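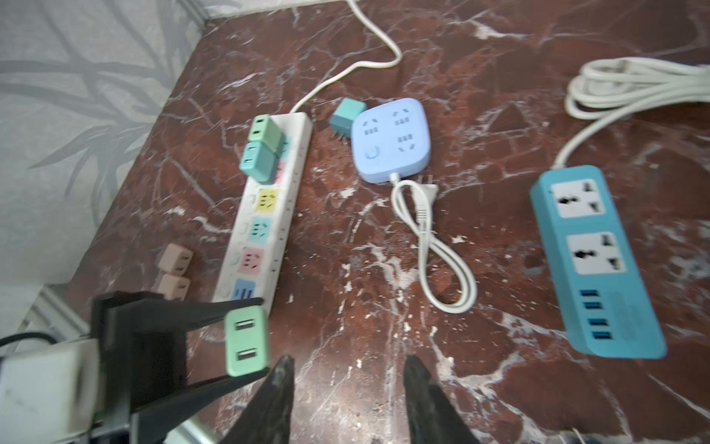
Power strip and USB chargers on the marble.

Minutes of the Meeting of the Reading and Service Circle
Trenomton Congregation, Saturday, February 11, 2023

Present: Getsemaní Huerta (chair), Brother Drumov, Sister Georgiev (minutes), the teachers of the two children's classes, and several members of the circle.
Excused: the visitor from the Vendthorpe congregation, who sent her greetings by letter.

1. Opening
The chair opened the meeting at 4 in the afternoon with a prayer. We sang one hymn without the organ. The minutes of the last meeting were read aloud and accepted with one correction: the word "borrowed" was changed to "donated" in the item on the children's Bibles.

2. Book of devotions for the home
The circle discussed again the small book of evening readings for families. The text is now complete and has 41 readings. Brother Drumov has read all of them and finds the language good, but he thinks that the readings on patience are too long for small children. Sister Georgiev answered that parents can stop after the first paragraph if the child is tired. After some discussion it was agreed that two of the readings on patience will be made shorter. The reading on the widow's offering stays as it is.

It was asked whether the Bible verses should be printed in full or only given by chapter and number. The majority was for printing them in full. Brother Drumov wished it to be noted that he prefers the other way, so that the families open their own Bibles.

3. Printing
Two offers were received. The first is for 500 copies with a soft cover, at a total price of 1,660 dollars. The second offer had no price for the cover and could not be compared. Decision: the first offer is accepted, on the condition that we see a proof on paper before the printing begins. Getsemaní Huerta will write to the printer. The title on the cover will be in dark blue.

4. Visits to the sick and the elderly
The list of visits was read. Two persons asked to be visited in the morning and no longer in the evening. The circle thanks those who brought soup during the cold weeks. It was proposed that every visitor takes one reading from the new book and leaves it with the person, also before the printed copies are ready. Agreed.

5. Summer retreat
The retreat is planned for August in Vendthorpe. The subject is not yet decided. Proposed were "Prayer in the working day" and "The letters of Paul to his friends". The members are asked to think about this and to tell the chair their preference before the next meeting.

6. Other matters
The key to the book cupboard was returned. The children's teachers ask for more colored paper. Sister Georgiev will buy it.

The meeting was closed with the Lord's Prayer.

Minutes written by: Sister Georgiev
Read and approved by: Getsemaní Huerta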